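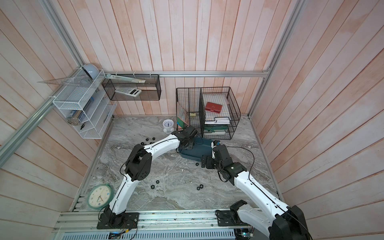
I promised to write my opinion of the Trituneo two-arm kit after one month of use. I will do it in a few posts. I paid for it myself, and Uletti did not ask me for anything.

First, what you get. Two arms, two grippers, the base rail, the mounting plates, one small controller board for each arm and a bag of screws. You don't get walls, floor or table. The pink planks and the marble pattern are my choice, please don't write to the shop for them :)

Price: I paid 349 for the teleoperation add-on, on top of the arms. It is one license for one workcell. If you have a second cell, you pay again. For me this is the weakest point of the offer.

Assembly was easier than I was afraid of. The manual has good drawings. Only the page about the shoulder bracket is wrong: it shows the long screws where the short ones must go. I wrote to support on Thursday and they answered the same evening with a corrected page.

The task I use for testing is small black hex nuts on the floor and a teal tray to put them in. It sounds simple. A nut is flat and dark, and the gripper must come down very straight to take it. If the wrist is tilted a little, the finger only pushes the nut away.

My count until now: 1,771 tries saved on disk. I do them in sets of 20, then I stop and drink tea, as my hands become lazy and the data becomes lazy too.

Both arms reach the tray without problem. But near the tray you have to be careful, the grippers come close to each other and the software does not warn you. I had 2 collisions. No damage, only my heart was beating fast.

Cables: the thin ones along the links are fine. The loose one makes a loop over the right arm and I don't like it. In the Yoshida kit the cable goes inside the link, and I miss this.

Somebody asked why I keep so many things in the cell, clocks, rulers, a calculator, a wallet. I want the policy to see a background with normal objects in it. With clean walls it learned quickly and then failed when I put one book there.

Would I buy it again? Yes for the arms, maybe for the add-on. Fernance has a cheaper license, but I have not tried it with these grippers. If you did, please tell me how it goes with small parts.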